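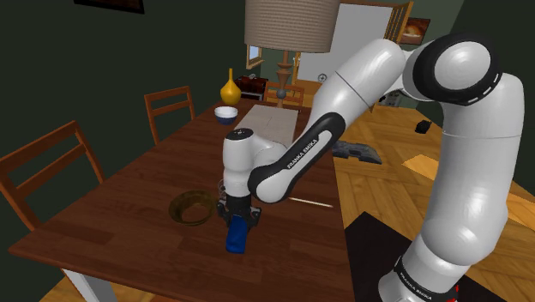

A Franka Emika arm holds a blue cylinder over the dining table in one of Lalletti's simulated rooms.

The dining room at Lalletti has dark green walls and a herringbone floor, and you can't sit down in it. It lives on a computer, along with its table, its chairs and its yellow vase, and for most of last winter people came in every morning, put on a headset, picked up a hand controller and spent the day moving other people's imaginary dishes around.

I got two hours at it. I'd have stayed for 100.

The job sounds dead simple. You squeeze the trigger and the gripper closes. You move your hand and the arm follows, with a tiny lag that your brain stops noticing after a while. Pick up the thing, put it where the prompt tells you, let go, press the thumb button to end the run. Each run is saved as a demonstration, and a stack of demonstrations is what the learning software chews on overnight while everyone is home having supper.

My first go was awful. I came down on a bowl at such an angle that it shot off the table and across the parquet, and I laughed out loud in a room full of people who were concentrating. (The bin for bad runs is one button over. You get to know it.) By the tenth I'd worked out that you want to come in from above, slow down a hand's width from the object and square up the fingers before you commit. By the twentieth I was feeling smug, which is when the software changed the table on me.

It does that constantly. New positions, new objects, a different room. Lalletti's collection platform, Plerkley, reshuffles everything between runs so the robot can't get by on memorizing one layout. A person reaching for a glass doesn't care that it has moved a bit to the left since breakfast. A badly taught robot cares enormously, and will close its fingers on thin air with total confidence.

What surprised me was how much personality gets into the data. Watch enough replays and you can tell the operators apart. One hovers over every pickup like a nervous parent. Another swoops in on a beautiful curve and drops things from slightly too high. The team used to try to iron this out with a strict style sheet, then found the trained policy got brittle: it had only seen tidy approaches and had no idea what to do from an untidy one. Now they ask for variety, and they especially like a good recovery. If you fumble a grasp, back off and try again, that run is gold. They want the robot to have seen somebody make a mess of it and carry on.

The other half of the operation is across the hall in the Frerichs lab, and it's older, louder and more physical. Over there the teaching is done by hand. You take hold of a real arm near the wrist, it goes light and floaty, and you walk it through the motion while it records its own joints. I loved this. There's a weight to it that no controller gives you, and you can feel the moment a peg slides home. It's also tiring — my shoulder was complaining by lunch — and somebody has to put everything back by hand after each attempt. In simulation, the reset takes a blink.

So the two rooms divide the work. The simulated one supplies the bulk, and its kitchen and dining set stood at 1458 accepted demonstrations when I visited. The hand-guided set, which they call Jallness, had 249, nearly all of them jobs where contact matters: plugs, lids, a stubborn drawer that has its own folder. Virtual friction is good and getting better, but a sticky drawer is still best learned from a sticky drawer.

Before I left they let me watch a policy trained partly on that week's runs. No headset, no hands. The arm drifted out over a virtual table, paused, tipped its wrist a little and went down for a mug. It missed by a whisker, lifted, shuffled sideways and got it on the second try. I recognized that shuffle. I'd been doing it all morning.

The next round of collection opens in July, with cloth and cutlery on the list. Forks, I'm told, are miserable.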